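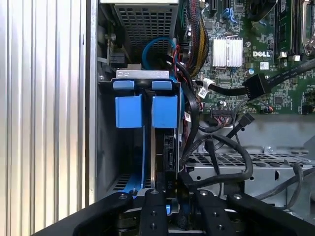 Taking a hard drive out of an old desktop computer

Workshop tips: computers and electricals

Most people who bring an old desktop computer to the repair bench at Henley want one of three things. They want the files off it, they want the drive out before the rest goes to the tip, or they want a bigger drive put in. All of these start with the same job, and on most office-type machines it can be done on a kitchen table with very few tools.

These notes were first put together by Adeel Hashmi for the workshop folder and have been added to since. They are for full-size desktops and workstations with ordinary SATA drives. Laptops and all-in-one machines come apart differently and are on a separate page.

What you need

A medium cross-head screwdriver. A small torch, or a desk lamp you can bend over the case. A soft brush, 36 mm or so wide if you're buying one. A saucer or jar lid for screws. A roll of masking tape and a pen. An old towel to lay the case on, which saves the table and stops the whole thing sliding about.

Long-nosed pliers are handy for picking up dropped screws. Don't use them on plugs.

Before you open it

Copy anything you can't replace while the computer still starts up. It's much easier to do it then than afterwards. If it won't start, leave the drive alone until you've read the part further down about getting files off.

Shut the computer down properly from the menu and wait for the fan to stop. Switch off at the wall, pull out the mains lead and then press the power button and hold it in for 5 seconds. This drains what is left in the machine. Now unplug everything else at the back. If you aren't sure where it all goes, put a bit of tape on each lead and write on it.

Carry the case to the table and lay it on its side, with the side that opens facing up. Looking at the back, the side that opens is usually the one further from the edge where the screen and speaker sockets are packed in. If you take off the wrong panel you will see a flat sheet of metal and the undersides of the bays, and no harm is done.

Getting the side off

Workstations bought by offices tend to have a latch or a sliding catch on the side or top. Pull it and the panel tilts out. Home machines more often have two screws at the back edge, after which the panel slides backwards an inch or so and lifts away. If it won't slide, look for a third screw or a padlock loop before you push any harder.

Touch a bare metal part of the case before you reach in, and do it again each time you come back to the table. A wool jumper and a nylon carpet are the worst things to be wearing and standing on.

Cut edges inside a case can be sharp, especially on the cheaper ones. Roll your sleeves up and take off rings and a watch.

Cleaning first

If the machine has lived under a desk, it will need a clean before you can see what you're doing. Brush dust towards you with the soft brush and take it away with a damp cloth held well outside the case. Hold fan blades still with a finger while you brush them. A household vacuum nozzle shouldn't go near the circuit board, but you can hold it at the edge of the table to catch what the brush lifts.

Do any heavy cleaning outdoors. Malou Hauksdóttir did one on her sofa and spent longer on the sofa than on the computer.

Finding the drive

A standard 3.5 inch hard drive is a metal block a bit smaller than a paperback. In a Dell workstation like the one at the top, it sits in a carrier in a drive bay, and the blue plastic is worth looking for. Many makers colour the parts that you are meant to touch, and on a lot of Dell machines that colour is blue. Tabs, latches and rails in a bright plastic are nearly always there for fingers, so try them before getting the screwdriver out.

Be careful with the colour rule where leads are concerned. SATA cables come in blue, red, black, yellow and orange, and the colour tells you nothing about what they do or whether you should pull them.

The perforated metal boxes in a case are housings, and the holes are for air. If one of them has the mains socket on its outer face at the back of the computer, it is the power supply. Never open that one. It can hold a charge after it has been unplugged, and there is nothing in it you need for this job.

Unplugging the drive

There are two plugs on a SATA drive, side by side. The narrow one carries data and goes to the main board. The wide one carries power and comes from the power supply, usually on a set of yellow, black and red wires.

Take a photo with your phone before you touch either. Take another from a different angle. If there is more than one drive, mark each lead with tape: "drive 1 data", "drive 1 power" and so on.

Hold the plug itself and pull it straight out. Don't tug on the lead. Some data plugs have a small metal spring clip, which you press down with a thumb as you pull. Wiggling from side to side is how the plastic tongue on the drive gets snapped, and a drive with a snapped tongue is a job for somebody with a soldering iron.

If you can't get your fingers on the plugs, leave them and look at how the carrier comes out. On some models it slides far enough for you to reach the back of the drive with the leads still on. On others the leads are short and have to come off first. Go slowly until you know which sort you have.

Sliding it out

Squeeze or lift the coloured tabs and draw the carrier out in the direction of the rails. It should move with gentle pressure. If one side moves and the other doesn't, push it back in and start again with both tabs held.

Older plastic gets brittle. Usman Mughal's advice is to bring the case in from a cold garage the night before and let it warm up indoors. He has broken two latches and both were in January.

Where there are no tabs, the drive will be held by four screws, two on each side. You may have to take the other side panel off to reach the second pair. Drive screws have a coarser thread than many of the others in the case and they are not to be mixed up, so give them their own lid.

Once it's out, put it down flat on the towel. Don't stand it on end.

Getting it out of the carrier

Most carriers flex. Bend one long side outwards a little and the pins come out of the screw holes in the drive. Then the other side follows. Keep the carrier with the computer if the computer is being passed on, as whoever gets it will want to fit another drive and a missing carrier costs more than you'd expect.

Getting files off

A SATA to USB lead or a desktop dock will let you read the drive from another computer. For a 3.5 inch drive it must be the kind with its own mains adaptor. The small leads without one are for laptop drives and will not spin up a big one.

Copy the folders you want to the new computer first and sort them out later. A drive of 1000 GB that is fairly full can take most of a day, so start in the morning. If the drive clicks, grinds or keeps disappearing, switch it off and stop. Each further try can make it worse, and if the files matter it should go to a recovery firm as it is.

If the drive was encrypted you will be asked for a recovery key. Find this before you wipe or give away anything.

Storing a drive

Put it in an anti-static bag, then in a padded envelope or a small lidded box. Write on a label what machine it came from, what is on it and the month and year. Nighat Lodhi keeps hers in a drawer in the spare room, which is dry and doesn't get hot. Lofts and sheds are too damp in winter and too warm in summer.

Don't treat a stored drive as your only copy.

Getting rid of one

Deleting files doesn't remove them. Use a proper wiping program while the drive is still working, and leave it running overnight. If the drive is dead, a hole drilled through the platters will do for household purposes. Clamp it in a vice, wear goggles and use a metal bit at a slow speed. Some laptop drives have glass platters which shatter, so wrap those in thick cloth first.

What's left goes in the small electricals container at the tip. It shouldn't go in the household bin.

Putting everything back

Slide the carrier in until it clicks on both sides. Fit the power plug, then the data plug. Both are L-shaped inside and only go on one way round. Check against your photos, and make sure no lead is lying across a fan or trapped where the panel closes. Count your screws back out of the lid.

Plug in the mains, screen and keyboard only, and start it up before you refit the rest. If it says no drive can be found, switch off, unplug and push both plugs home again. Junaid Gilani adds that you should check the board end of the data cable too, as it often gets knocked loose while you are working at the other end.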